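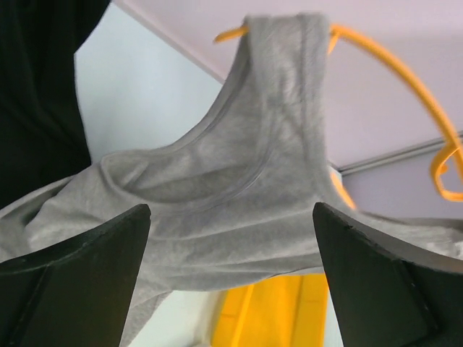 # Wig fibre heat claims: data card

A small table of what sellers say their synthetic wigs will stand, set beside what we found when we put a curling iron on them. Palden and Olenier are in it, plus a short run of unlabelled fibre bought through Ban. Last edited November 2020.

## What is in it

- `claims.csv`: 67 rows, one per product listing, with the wording copied as it stood
- `tests.csv`: 12 rows, one per weft we had in hand
- `notes.txt`: smells, frizz, arguments

Two people scored every weft. They disagreed more than I would like, so both scores are kept and I haven't averaged them.
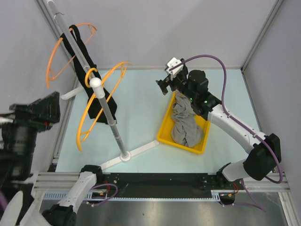

*Grey garment in the yellow tray, arm over it.*

## How far to trust it

Not very far. "Heat friendly" has no agreed meaning, and several listings use it next to a warning not to use heat. The `max_temp` column is the seller's number and should be read as advertising. Our iron's dial was never checked against a proper thermometer.

Colour matters too, or may do. Nearly all our wefts were dark brown, and I doubt the results carry over to pale blondes. 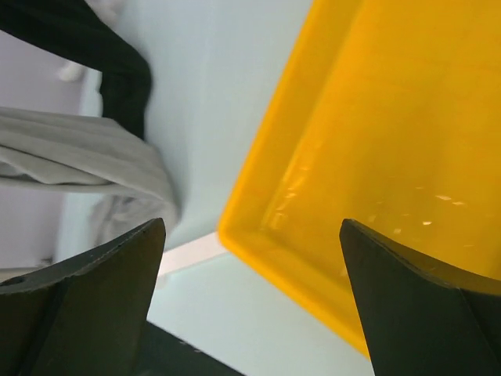
*Gripper fingers, open.*

## Known problems

1. Ban does not name the maker of its fibre, so two wefts may be the same stuff.
2. Blank in `frizz` means not scored. It does not mean no frizz.
3. The Junside column was copied from an older sheet and nobody can say who filled it in. Leave it out of any totals.

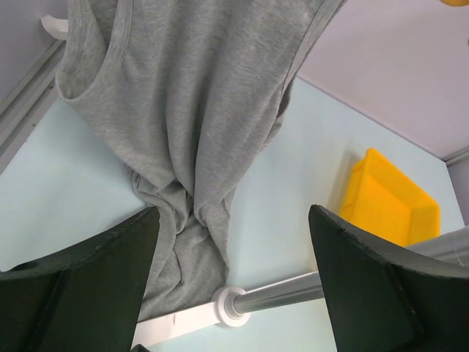

*Grey tank top, bunched between the fingertips.*

## Use

Copy it freely. Please don't quote it as proof that a wig is safe to curl. Try a hidden strand at the nape first, on the lowest setting.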